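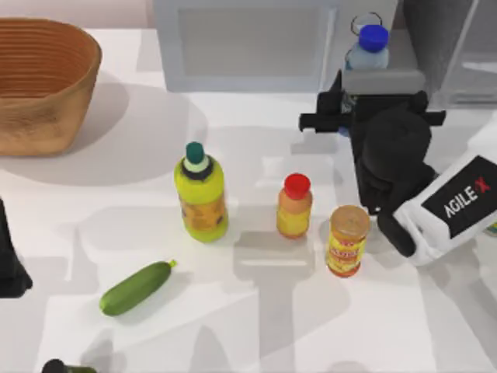
Keir Gourlay was sentenced this morning in Pamdale to seven years in state prison. He pleaded guilty in January to two counts of arson of a structure.

The fires were at the Drevholm furniture warehouse and at a storage building behind it on Bolach Road. Both were set on the same night. No one was inside either one.

Prosecutors asked for nine. The defense asked for probation with treatment. The judge said probation was off the table because of the night crew that had clocked out 25 minutes before the first alarm.

Gourlay, a former driver for the company, read a short statement. He apologized to the crew and to the firefighters. He did not say why he did it, and the judge did not ask.

One firefighter was treated for smoke that night and went back to work the same week. He was in the courtroom but chose not to speak.

Two former coworkers did speak. One lost her job when the warehouse closed. She said she still drives past the lot on her way to the new one.

Restitution is not settled. The company and its insurer are still arguing over the stock — the judge set a separate hearing for that.

Gourlay gets credit for time already served in county jail. His lawyer said in the hallway that they don't plan to appeal.

I'll post the restitution date when the clerk has it. The sentencing order should be on the court website by tomorrow.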